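Drullivbridge Lettings
Mid-tenancy inspection checklist, with comments

Property: first-floor flat, Ruggiero Court, Pakville
Inspected by: Natalina Sanna
Tenant present: Benedetta Guerra
Date: 9/12/21
Last visit: January

Key to marks: OK = no action. C = see comment. A = action needed. N/A = does not apply.

1. Entrance and hall

Front door closes and locks: OK
Letterbox flap: C
Door chain: OK
Hall light and switch: OK
Smoke alarm, hall: C

Comment: Letterbox flap is stiff and stays half open in wind. The tenant has asked for a brush strip on the inside. I have put this down as a small job for the next time the joiner is in the building. It isn't worth a separate call-out.

Comment: Smoke alarm sounded when tested. It is a mains unit with a battery back-up. The cover has yellowed and the replace-by label has been painted over, so I couldn't read it. Office to check the date it was fitted. If the office can't find a record, replace it.

2. Kitchen

Cooker, all rings and oven: OK
Extractor fan: A
Fridge seal: OK
Sink waste and trap: C
Worktop joints: C
Heat alarm: OK
Sockets near sink: OK
Fire blanket: OK

Comment: The extractor runs but pulls very little. A sheet of kitchen paper held against the grille dropped off. The filter was clean, so the fault is further along. The outside vent is on the rear wall and can't be reached from the window. Needs a ladder and two people. Please don't send one man on his own as happened at the flat below.

Comment: Slow drip from the sink trap, caught in a washing-up bowl. I hand-tightened the nut and it stopped while I was there. Tenant to tell us if it starts again. The base of the cupboard has swelled a little at the back corner, and this was already noted in January, so it is not to be charged to the tenant.

Comment: Sealant between worktop and tiles has gone black for 45 cm behind the kettle. Rake out and renew. Any plumber coming for the trap could do this on the same visit.

3. Living room

Windows open, close and lock: C
Window restrictors: OK
Radiator and valve: OK
Sockets and leads: A
Floor, trip hazards: C
Curtain and blind cords: OK
Ceiling and walls: OK

Comment: Left-hand window is hard to shut. You have to lift the handle side and push. The hinge has worn. It does lock once shut, so the room is secure, but the tenant shouldn't have to fight with it through the winter.

Comment: One extension lead was plugged into another behind the television. This is not allowed under the tenancy rules and I explained why. Miss Guerra unplugged the second one while I was in the room. The double socket on that wall is the only one, and the flat would be better for another. I have raised this before. The cost should go to the landlord with the next set of quotes.

Comment: On rugs in general, the point we check is whether the edges lie down and whether there is anything underneath to stop them sliding. A rug on laminate or vinyl needs a grip mat or corner pads. Tape is not a good answer. It leaves marks on the floor, and after a few months the glue turns to dust and the rug slides worse than it did before.

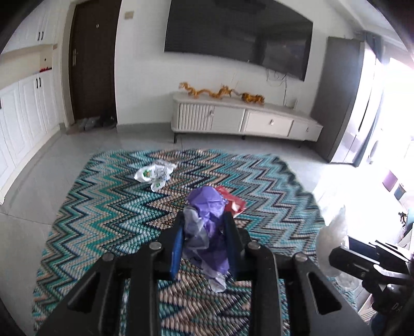

Rugs should also be kept clear of the door swing and well away from any portable heater. We ask for 100 cm between a heater and anything that could catch, including bedding, curtains and washing on an airer. The tenant has one oil-filled heater, which was cold and unplugged in the hall cupboard. Its flex and plug are in good order. No fan heaters or bar heaters in the flat.

4. Bedroom

Window opens, closes and locks: OK
Radiator and valve: A
Signs of damp or mould: C
Wardrobe fixed to wall: A
Light fitting: OK

Comment: Radiator warm at the bottom and cold along the top. Bled it with the tenant's key and got a lot of air out. It was starting to warm when I left the room. The valve head is loose and turns all the way round without a click, so it can't be set. Replace valve head.

Comment: Light speckling of mould in the outside corner, low down, behind the bed. It wiped off with a damp cloth. The bed was tight to the wall. I asked for it to be moved out by a hand's width and for the window vent to be left open. Meter reading at the skirting was normal. I don't think this is a leak, but the gutter on that side should be looked at when the ladder is up for the kitchen vent.

Comment: The Fekora wardrobe came with the flat and is on our inventory. It is tall and narrow and rocks if you pull a door hard. There is a bracket on the top but no screw through it. It must be fixed to the wall. Mark this one urgent. It was on my list in January and I can find no sign that anyone came.

5. Bathroom

Extractor fan: OK
Bath panel: C
Hot tap temperature: C
Toilet flush and fixings: OK
Pull cord: OK
Sealant: OK
Floor covering: OK

Comment: Bath panel comes away at the tap end. One clip missing. There is no danger in it, but it needs doing before it gets kicked and cracked.

Comment: Hot water at the basin is hotter than I would like. The tenant has no children in the flat and is used to it. Ask the heating engineer to turn the cylinder down slightly at the annual service, keeping it within the safe range for storage. The tenant should not adjust it herself.

6. Storage and waste

Hall cupboard clear of meter: C
Bins and recycling: OK
Carrier bags and packaging: C
Cleaning products: OK
Shared bin store: A

Comment: Meter cupboard had a hoover and an ironing board in front of the fuse board. Both moved. The board must be easy to reach in the dark, and I showed the tenant the main switch. She had not been shown it when she moved in. Can whoever does the check-ins please add it to their round.

Comment: Spare plastic bags should be kept in a drawer or a hook-up holder and not on the floor, where they are slippery underfoot. This goes in every report and is for the tenant's information only.

Comment: The shared bin store door does not close by itself. The closer arm is hanging off. Somebody has left a mattress inside, blocking half the way in. This is not Miss Guerra's and should not go on her file. Contact the managing agents for Ruggiero Court, and ask for a date this time.

7. Fire and escape

Route from bedroom to front door clear: OK
Front door opens from inside without a key: OK
Stairs outside clear: C
Emergency light on landing: A
Tenant knows the plan: OK

Comment: Pushchair on the ground-floor landing, folded flat. I left one of our standard cards under the door of flat 2.

Comment: Emergency light outside flat 9 is dead. The test switch did nothing. This is the agents' job but it affects our tenants, so it should be chased along with the bin store.

8. Actions

Urgent
Fix bedroom wardrobe to wall. Joiner.
Landing emergency light. Managing agents.

Within the month
Kitchen extractor and outside vent, and look at the gutter. Two people, ladder.
Bedroom radiator valve head. Heating engineer.
Living room window hinge. Joiner.
Bin store door closer and mattress. Managing agents.
Check age of hall smoke alarm. Office.

Next time in the building
Letterbox brush strip.
Bath panel clip.
Worktop sealant.

Tenant's remarks

Miss Guerra asked for more notice before visits. Our letter went to her old email address and she only heard by text the evening before. Address now corrected. She would also like to paint the bedroom and has been told to send the colour in writing first. No other complaints. The flat is clean and well looked after.

Copy to tenant, copy to landlord, original to property file.

N. Sanna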